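Search all titles Go

The Dondton Letters
Zulmira Marinho
Translated by Wing-sze Lai

A daughter's account of the inquiry into her father's disappearance, drawn from 53 letters kept by the family. Paperback, 300 pages. Published by Ornard, 2018-09-05.

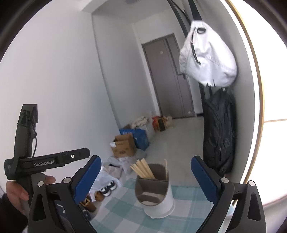
White cylindrical cup used as a utensil holder.

The author writes of the seven years in which the case remained open and of the hearing that closed it. The translator has supplied a short introduction and notes on the court papers.

Orders are normally dispatched in November. Libraries requiring more than 60 copies should apply to the trade department.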